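Notas del dataset de reseñas de pensiones, versión de febrero. Escrito deprisa, ya lo ordenaré.

# tanoli-resenas

Corpus de reseñas cortas en español sobre pensiones y hostales. 4000 textos, un texto por fila. Sale del foro viejo de Bukham, que cerró y nos dejó el volcado. Pensado para clasificar tono (bueno / malo / mixto) y poco más.

## Qué hay dentro

- `resenas.csv`: id, texto, tono, region, mes
- `dudosas.csv`: 402 filas donde las anotadoras no se pusieron de acuerdo. NO están en el otro fichero
- `guia.md`: la guía de anotación, incompleta (falta el apartado de ironía)

Codificación UTF-8, separador punto y coma. Ojo con Excel, se come las tildes si abres con doble clic.

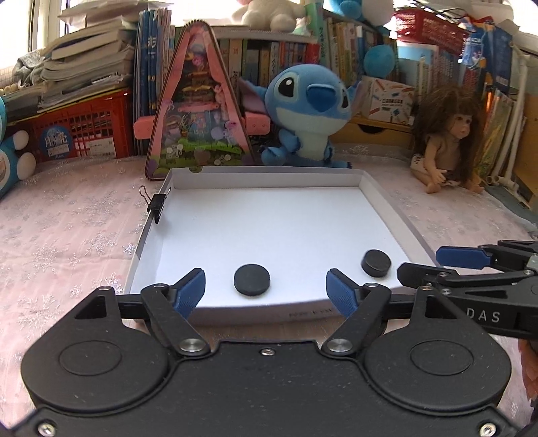

## Cómo se anotó

Dos pasadas por texto. Etiqueta final solo si coinciden. Herramienta: Liter, con la plantilla de tres botones. La primera tanda se hizo con otra plantilla que tenía "neutro"; esas filas se repasaron a mano y pasaron a mixto o fuera.

Criterios rápidos:

1. Queja por el precio sin nada más: malo.
2. "Para una noche vale": mixto. Siempre.
3. Desayuno bueno y cama mala: mixto.
4. Texto de menos de 16 caracteres: se descarta.

Sobre el ruido de la calle hubo mucha discusion, al final cuenta como malo aunque el huesped diga que es cosa del barrio.

## Limpieza

Quitados teléfonos, correos y nombres propios de dueños. Los nombres de las pensiones cambiados por un código. Faltas de ortografía sin tocar, son parte de la gracia y si las corriges el modelo luego falla con texto real.

Duplicados: fuera los exactos. Los casi iguales siguen ahí, hay un hostal que claramente se escribía sus propias reseñas.

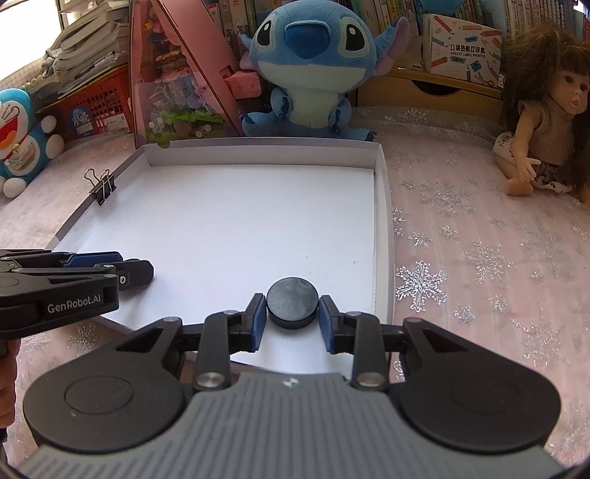

*Bandeja blanca, disco negro sobre papel.*

## Problemas conocidos

- Región vacía en 29 filas. Pendiente.
- Mucho más verano que invierno. Para temporada baja no sirve.
- Ironía mal resuelta ("una maravilla, sobre todo las cucarachas"). Unas están como bueno, lo sé.
- El campo `mes` es el de publicación, no el de la estancia

## Uso

```
import pandas as pd
df = pd.read_csv("resenas.csv", sep=";")
```

No hay partición oficial. Si haces la tuya, separa por código de pensión o te saldrán resultados demasiado bonitos.

## Licencia

Uso no comercial, citando el repo. Para otra cosa, abrir issue. Lastel tiene una copia de la versión anterior con las etiquetas viejas, no mezclar con esta.

## Por hacer

- terminar la guia
- rellenar regiones
- segunda vuelta a `dudosas.csv`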